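Handling rules for two-arm benches: progress to end of period
Report to the Erholm fund, 27/01/2021

We were asked to draft a set of working rules for benches where two arms share one table, and to try them at the Hiltau site. The draft now has 13 rules. I am less sure of them than I was in September.

Eight of the rules have been tried on the bench. The handover rule took most of our time: both grippers may close on one small object, but neither may let go until the other has reported a hold. It reads well. Whether it makes anything safer is another matter, and the 200 runs we logged don't settle it — we never agreed beforehand what a failure would look like.

The clear-table rule is in worse shape. It says that only items needed for the task may lie inside the frame. The bench as it stands has a calculator, a pen and a hard disk drive in there with the arms. 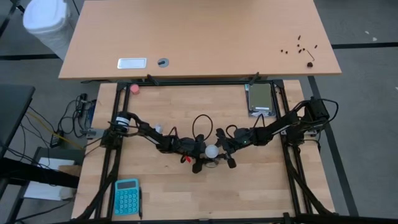

Agustina Quezada thinks the clear-table rule should go altogether, on the grounds that a rule people break daily teaches them to break the others, and she would sooner have a marked zone near the grippers that is kept free. I don't agree yet, but I have no figures against her.

Zeleke's checklist has 60 items. We used it for a fortnight and I doubt anyone read past the first page. We have asked for a shorter one.

Still open: who signs off a changed rule, and whether loose screws on a neighbouring desk count as part of the work area. The unspent travel money is carried over to the next period.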